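I review kits for a living, which my mother believes is a made-up job, and in September the Clunness Twin landed on my doormat. Two black arms, one board, a bag of screws and a leaflet that began "Welcome, Maker." The company wanted 900 words. They were also very keen on the word "companionable."

I called Panagiotis Delić because he owns better screwdrivers than I do and never says no to soup. He read the leaflet twice, put it in his pocket, and I didn't see it again until he'd finished step 7.

"Who pays 3,260 for this?" he said.

"People who want a second pair of hands."

"I have a second pair of hands. They're yours, and they're holding the wrong cable."

He was right about the cable (he usually is, it's awful). So I swapped it, and he took hold of the controller and held his other hand open over the board, the way you'd calm a horse.
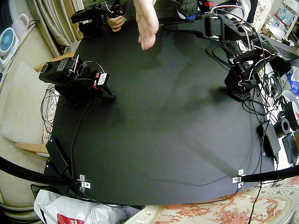
Short Fiction

"Tell it to do something," I said.

"I'm telling it. It's thinking."

The low arm on the left had been folded up all evening like a cat that doesn't want to be picked up. I'd started calling it Tak. The long one was Wiltitz, after a landlord of mine who also leaned over everything. Neither name was going in the review, but by then I'd stopped writing the review and was just sitting there with my notebook shut.

Then Wiltitz dipped. Just a little, with a noise like someone winding a cheap watch, and Tak lifted its jaw off the board and opened it.

"Was that you?" I said.

Panagiotis looked at his thumbs. "The long one was me."

We waited. The soup was getting cold in the kitchen and I really didn't care! Tak closed its jaw, opened it again, and turned toward my side of the board - slowly, like it was hard of hearing and I'd said something interesting.

I put my pen in it. I don't know why, it seemed polite.

The next morning Brovavo, who sell the rival kit, emailed to ask if I'd like to try theirs as well. I typed out a no thank you, and across the room Tak was still holding my pen.

I gave the Twin 4 stars. Panagiotis wanted the leaflet.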